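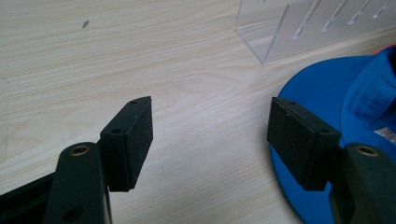

The resolver change went in on Tuesday and the timeouts are gone on the Clurkar side. Both forwarders now answer from the local cache first and only go upstream to Drolis on a miss. The light wooden tabletop is the one in the back office, where the spare forwarder will go once it has a fixed address. Until then DHCP may hand it anything in the upper range, so please don't hard-code it.

Hường Quan wrote:
> After the update I still see a TTL of 3000 on the internal
> zone. The config says 800. Is the Dendow package ignoring
> the setting, or did I miss a reload?
> Also, 192 queries failed overnight, all of them AAAA.

The package reads the value only at a full restart. A reload keeps the old one. Restart the service, then flush, in that order.

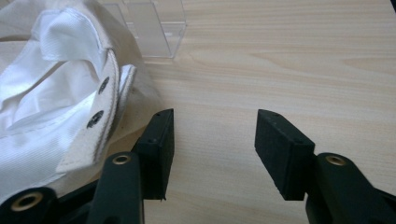 White garment on the tabletop, back office.

On the AAAA failures: the upstream returns SERVFAIL for names with no IPv6 record, where it should return an empty answer. Szilágyi has a patch, ticket 2899, which I have not tested. As a workaround, set the negative cache to 60 seconds and send me the log if the count goes up.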